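Teaching by demonstration

Teaching by demonstration is a group of methods in which a robot acquires a task from examples performed by a person instead of from a written program. The person either moves the robot directly (kinesthetic teaching) or drives it from a distance (teleoperation). In both cases the commands are stored together with the sensor readings and later used to fit a control policy.

Kinesthetic teaching is common for arms with low joint friction. For wheeled delivery and inspection robots, remote control is the usual method. The operator steers with a gamepad or a wheel, and each steering and speed command is stored with a time stamp. In the Barkedden trials, led by Arne Kettler, a set consisted of 400 drives, each logged at 50 Hz.

Street driving places particular demands on the operator. Surface changes, painted lines, curbs and people at the roadside all affect the path chosen, and demonstrations must include corrections as well as clean runs. A set made up only of centered driving gives the policy no examples of recovery once it has drifted toward an edge.
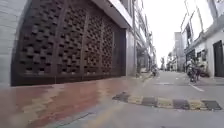
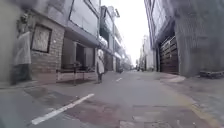

Narrow streets with buildings on both sides.

Jörg Lenz has objected that corrections made on purpose differ from real ones, as the operator already knows where the fault will occur and reacts too early. He recommends disturbing the steering command at random and storing only the operator's response.

Delay is a further source of error. The operator reacts to a view that is already out of date, and if commands are paired with sensor readings by time of arrival, the policy learns a shifted response. The Flima logging format stores the time of capture and the time of display separately so that the offset can be removed.

The number of demonstrations required depends on the task. The Teuber set for curb following holds 670 drives, while the later Velus set, which adds crossings, holds 3000.

See also: imitation learning, remote operation, lead-through programming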